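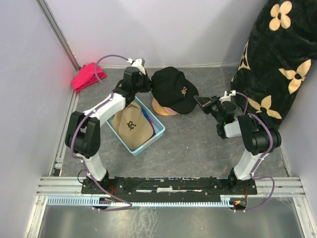
Miveck sheet in Gray Marble, laid as a floor and shown with pale walls.

Miveck Marble-Pattern Sheet, Gray

I've sold a lot of surface coverings over the years and this is the one I keep a roll of at home. It's a printed vinyl sheet with a gray marble pattern, sold flat or on the roll, and people use it for small floors, shelf bases, booth floors, worktops, craft corners and the bottom of just about any cabinet you can think of. I have it in my pantry, under the bins, and also on the table where I wrap orders (that piece has had tape pulled off it every working day since February and it still looks decent!).

The gray is a middling sort of gray. If you want dramatic black veins, look at the Priltier range further down the shop, which is much louder. Miveck is quieter, and small things are easy to find on it. I drop screws, I drop earring backs, I drop the little caps off glue tubes, and on my old speckled sheet I'd be patting around for ages. A busy pattern hides dirt better, I'll give it that. You'll want to wipe this one down a bit more often.

What colors go with it

Whites and pale cool colors are the easy choice. A lavender-white wall next to the gray is lovely, very soft, and black fittings stand out nicely against both. I get asked about cream all the time and I'm on the fence. With a warm cream the gray can go a little blue by comparison, so send for a sample before you commit to a whole wall of it.

Where a wall meets a wall I like a plain aluminum corner strip. We stock the Morelli one, which you can cut with an ordinary hacksaw. It's sold separately and it doesn't come with adhesive, so please add a tube to your basket. I've had that phone call many times.

Sizes

The roll is 200 cm long and comes in two widths, narrow and wide. Pick the width from the menu next to the price. If your space falls between them, buy the wide and trim it, and keep the offcut for a drawer. I can't cut custom shapes in the shop anymore, sorry, my bench is too small and my patience is smaller.

Fitting it

Unroll it the night before, pattern side up, in the room where it's going to live. Put books on the corners. Sweep the base really well, then sweep it again, as a single crumb will show up as a bump and you will see that bump forever.

Cut it around two inches bigger than you need on every side, lay it down, press it into the edges with a wide filling knife and then trim with a fresh blade. For a small floor you can leave it loose. For anything that gets leaned on or shoved about, use double-sided tape around the outside and one strip across the middle. Full glue is fine too, but then you're married to it.

If you need to join two pieces, line up the pattern before you cut anything. The veins don't repeat at the edge of the sheet, so the join will always show a little if you go looking. I put mine under a shelf leg.

Cleaning and wear

Warm water and dish soap. Don't use scouring powder, which dulls the print, and go easy with nail polish remover (ask me about my hallway). Felt pads under anything heavy will help a lot. Metal feet and bars with sharp edges can scratch if they're dragged, so lift them. Permanent marker comes off with rubbing alcohol if you catch it the same day. After that it mostly comes off.

It isn't meant for outdoors, and I wouldn't put it beside a stove. For hot spots, have a look at the Nandum tile board.

Samples and returns

A sample square is free, you just pay the postage. Uncut rolls can come back to me as long as they're still in the sleeve. Once you've put a knife in it, it's yours, I'm afraid.

The wide roll is back in stock as of 8 July 2026. The narrow one is running low, and the next delivery is slow, so message me if you need several and I'll tell you what's on the shelf.

Graziella Serra

Goes well with: Morelli aluminum corner strip, double-sided flooring tape, felt pads (round)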